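3.2 Materials and rating of the surfaces

The households in Feltdale were asked to choose the colors of their living room and hallway from a chart of 72 paints. As described in Section 2, we expected that most people would choose white or a warm off-white, as in the older survey of Gusitis. The expectation was only partly correct. White was the most frequent choice for ceilings, but for walls the largest single group was gray. For this reason we give more space to gray in this section than we had planned.

The word "gray" caused difficulties from the beginning. In the written answers, the participants used it for colors that a paint shop would sell as stone, olive, mist or pale blue. When the same participants were interviewed at home, many of them corrected themselves. One woman had written "plain gray" in the form and then told the interviewer that her hallway was green in the morning and gray only after lunch. Such answers were not treated as errors. We recorded both names, together with the time of day, and the second name was used in the analysis only if the participant repeated it at the second visit.

In total, 1,787 color names were collected. Names that differ only in spelling were joined by Nadège Bouvier, who also prepared the first list of groups. The list was then checked by the other authors. We disagreed mostly about the names which contain a material, for example "cement" or "wet slate". Byun has proposed that these names should be counted as descriptions of texture, because a person who says "cement" is perhaps thinking of a rough wall and less of its color. We followed this proposal only for walls that were not painted. For painted walls we kept the material names among the colors, since the texture of the paint was already known to us from the chart.

A second difficulty is the distance from which a wall is judged. From the middle of a room, small differences of tone disappear, and the wall is seen as one color together with the floor and the furniture. Very near to the wall, the edges of the room are lost and the eye has nothing to compare with. Participants who stood close used longer names and were less sure of them. They also used more words for temperature, such as "cool" and "a bit warmer on this side" – words which were rare when they sat on the sofa. Figure 1 gives an impression of a gray in which the tone changes slowly and no border between the tones can be found. Participants were never asked to name a color from a picture, and all ratings were made in the room.

The lighting was kept as the household normally uses it. We know that this makes the comparison between homes weaker. In the Nelturska study all lamps were replaced before the interview, and the names became more regular, but several families said afterwards that they did not recognize their own room. We preferred to keep the room familiar. Curtains were left as they were found, and the interviewer noted only which lamps were on and whether the sky was clear or covered. The visits in December were the darkest, and in that month the names with "blue" in them were more frequent than in the rest of the period.

Each participant finally rated how restful the wall was, on a scale from one to five, and how soon he or she would like to repaint it. The two questions were asked at the end of the visit, after 40 minutes of conversation, so that the participants had time to look at the wall without thinking of a grade.

Figure 1. Gray with gradual changes of tone, slightly greenish in the middle and slightly bluish toward the upper right.

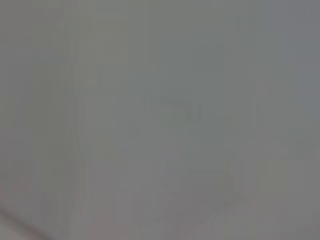 3.3 Grouping of the color names

The groups were formed in two steps. In the first step, each name was reduced to its main color word, and the words for lightness and temperature were stored separately. In the second step, the reduced names were compared with the paint chosen from the chart. A name stayed in its group if both visits gave the same main color word.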